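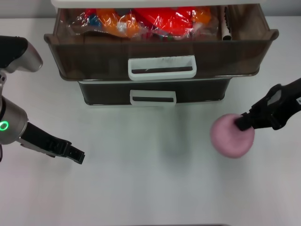

Two-drawer unit in smoky brown with a white top, upper drawer pulled open.

Jemcombe Desktop Drawers

If your craft supplies have taken over the kitchen bench, you'll love these! The Jemcombe is a small stacking drawer unit for beads, thread, felt offcuts and all the odds and ends that never seem to have a home.

The drawers are tinted but see-through, so you can tell at a glance which one has your coloured embroidery floss in it (a lifesaver when you're halfway through a Feltodance kit and need the other green). Each has a white handle in the middle of the front.

Darcy Halliday in our shop keeps hers packed with felt sheets, still in their bags, and swears by labelling the fronts with washi tape.

Good to know
Width: 40 cm
Depth: 24 cm
Drawers: 2
Cleaning: damp cloth and mild soap, no dishwasher please
Delivery: 3 working days to most metro postcodes

Want dividers? The Drastimeck tray set is sold separately and comes back into stock in July.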